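Nusrat, te paso el informe de junio del proyecto de acogida temporal. Voy con prisa, mañana cierro lo de la subvención de Trorden, así que si algo no se entiende me llamas.

## Dónde estamos

La casa de Garik abrió el lunes con retraso. La culpa, sobre todo, de la caldera - el técnico vino dos veces y la segunda ya trajo la pieza. Agua caliente en las dos plantas. La inspección de incendios pasada, queda pendiente el cartel de salida del pasillo de atrás, que lo pidieron más grande.

Plazas previstas en el convenio: 18. Todas montadas, con colchón, almohada y taquilla. Las camas van con sábana blanca o con la estampada de lunares, según lo que nos llegó de cada proveedor. No compramos más ropa de cama hasta otoño.
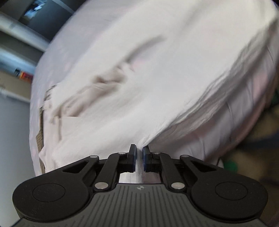
## Personas atendidas

Familias en su mayoría, derivadas por el servicio municipal de Cassim. Dos casos se nos fueron a otro recurso antes de entrar, uno por distancia al colegio y otro porque encontraron habitación por su cuenta. Buena noticia la segunda.

Lo que peor llevamos es la documentación. El empadronamiento tarda semanas y sin él no hay tarjeta sanitaria, ni beca de comedor, ni nada. Hemos pedido una cita fija semanal en el ayuntamiento, de palabra nos dicen que sí, por escrito todavía no. Si desde Flarkberg podéis mandar una carta de apoyo ayudaría bastante, a vosotros os contestan antes.

## Dinero

- Gastado en lavandería y ropa: 2.286 euros. Por encima de lo presupuestado, lo explico abajo.
- Alquiler y suministros: según lo previsto.
- Transporte: por debajo. Casi todo el mundo usa el bono de la linea 2.
- Formación del equipo: sin gastar, el curso se pasa a septiembre.

Lo de la lavandería. La lavadora industrial no llegó hasta la tercera semana y mientras tanto mandamos todo fuera, a precio de particular. Ya está instalada y ese gasto no se repite. Propongo compensarlo con lo que sobra de transporte, necesito tu visto bueno por correo antes de mover la partida.

La ropa de verano la repartimos por tallas, pieza a pieza encima de una cama del cuarto de atrás, que es donde hay sitio. Algodón blanco arrugado, gomas, cosas frescas.

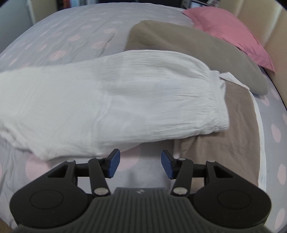 Falta calzado de niño, números pequeños, y ropa interior nueva, que no se puede aceptar de segunda mano. De abrigos en cambio vamos sobrados y no tenemos donde guardarlos. He preguntado en el almacén de Cassim y nos dejarían una estantería hasta octubre.

## Equipo

Turno de noche cubierto toda la semana menos el domingo. Esta semana lo hago yo, pero no es plan. Tengo una candidata con experiencia en el centro de Trorden, entrevista el jueves por la tarde. Si encaja firmamos con el contrato de media jornada que ya estaba aprobado.

## Pendiente para el próximo informe

1. Respuesta del ayuntamiento sobre las citas.
2. Cartel de salida. Y la foto del cartel colocado, que la pide el inspector.
3. Plan de actividades de julio, tengo un borador pero le falta la parte de piscina - permisos de los padres y demás.
4. Encuesta de salida para las familias. La versión que mandasteis es muy larga, la he recortado a una hoja. Te la paso aparte y me dices si os vale para la memoria anual.

Las facturas las subo a la carpeta compartida esta noche. La de la caldera viene a nombre antiguo, he pedido que la rehagan.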